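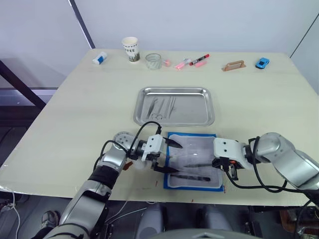
Lambros Sotiropoulos asked whether slow demonstrations hurt more than they help. They don't, as long as the pace stays even - the stops and starts are what the policy copies.

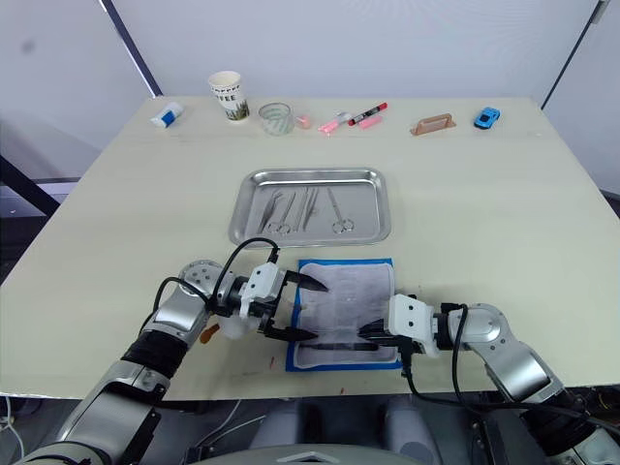
Dong-hyun Kang

The instrument task in Leteo is now at 2,118 teleoperated episodes. New operators do 30 practice runs before we record them.
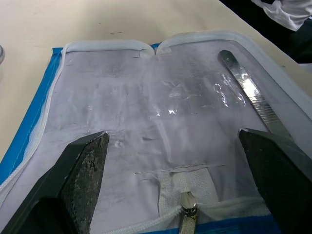
Do failed grasps get deleted? We keep them, tagged, and leave them out of training until October.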